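Omdale to drop plastic-lined paper cups from city buildings

Omdale will stop buying polyethylene-lined paper cups for its offices, libraries and recreation centers starting in February, according to a purchasing notice posted Thursday. The replacement specification calls for cups with a water-based dispersion coating, which can be pulped with ordinary office paper at the sorting plant the city shares with Lesis.

The change covers hot and cold cups in all sizes. Lids and stirrers are handled under a separate contract and stay as they are.

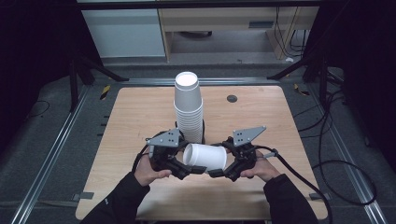 Stacked white paper cups on a tabletop.

Standard paper cups carry a thin plastic film on the inner wall to keep liquid from soaking into the fiber. In a normal pulper the film comes away in flakes and clogs the screens, so most mills reject bales that contain more than a small share of cups. Dispersion coatings are applied as a liquid and dried on the board, and they break into particles fine enough to pass through screening with the rest of the slurry.

"The mill gave us a reject limit of 4 percent by weight, and with the lined cups we were over it on most loads," said Leonardo Farina, the city's materials manager. "Rejected loads went to landfill, paper and all."

Farina's office tested coated cups from two suppliers, Vullon and Xue, over the summer. Samples were filled with coffee at 200 degrees Fahrenheit and left standing for 53 minutes, then checked for leaks at the side seam and the bottom joint. Both products met the city's limit. The Vullon cup softened slightly at the rim but held its shape when lifted.
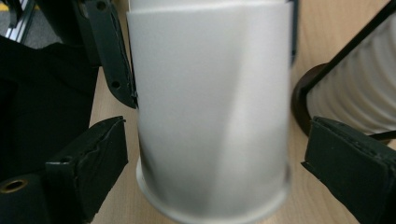 Cost and supply

The coated cups cost more per case than the lined ones. The notice puts the increase at 5 percent under a one-year agreement, with the price fixed for the first two quarters and tied to a board index after that. No supplier has been named. Bids are due at 4 p.m. on the closing day, and late bids will be returned unopened.

Existing stock will be used up first. Buildings with large inventories — the main library is one — may be handing out lined cups well into spring, and those should still go in the trash. The two types look much the same from the outside, so the specification requires a printed mark on the base of each coated cup.
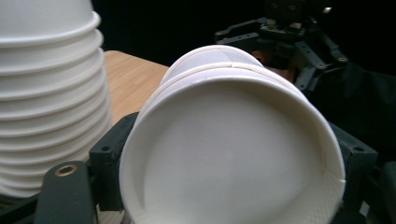 Sorting rules

Coated cups will go in the mixed paper bin, emptied and without lids. Rinsing is not required. Ah-rin Um, who runs the sorting line at the Lesis plant, said nested cups are acceptable as long as no liquid is trapped between them.

"A full cup does more harm to a bale than the coating does," Um said.

New bin labels will be issued with the first deliveries. Private businesses are not covered by the notice.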